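Safe Practice in Two-Arm Handling: Gallery
Josdale Center for Applied Automation

47 shares · 3 comments

The Josdale Center maintains a set of working rules for staff and visiting partners who operate two-arm stations with soft goods. The rules were revised in October, following a review led by Waltraud Reuter, and they now apply to every station in the Dreswood building. This page presents the work the rules govern, together with the provisions that operators ask about most often.

The rules begin with the table. Only the item being handled may lie within reach of the arms. Tools, cups, phones and paperwork are to be kept elsewhere, and spare garments are to be stored on shelving until they are needed. Cables at the wrist must have enough slack for the full range of motion and must be checked by hand before each session. An operator who finds a worn or pinched cable shall stop work and report it to the shift lead — a temporary repair with tape is not permitted.
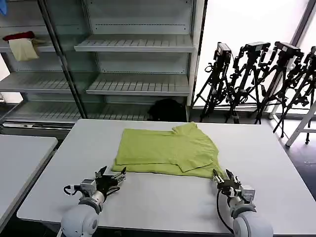 Garments are to be handled at reduced speed whenever both arms are working on the same piece of fabric. Grip force is set for the thinnest layer expected, and operators may not raise it during a session without the approval of the shift lead. If a fold fails, the arms are first brought to rest. The operator may then reach in and lay the garment flat again, but only after the hold has been confirmed aloud by a second person.

Records form part of the work. Each session log shall state the garment type, the operator, the start time and any stop, including stops that lasted only a moment. Logs are kept for 24 months. Any station that has completed 1,000 folds is withdrawn for inspection of its finger pads and wrist mounts before further use.

Questions about the rules may be sent to Nele Buschmann at the Josdale office.

Comments (3)

Hollis Pennington
Does the spoken confirmation apply when the arms are powered down completely? Our team at Phelan reads it both ways.

Nele Buschmann
It applies in both cases. The wording in section 2 will be made clearer.

Knut Wunderlich
Glad to see short stops included in the log. We used to leave them out and regretted it at inspection time.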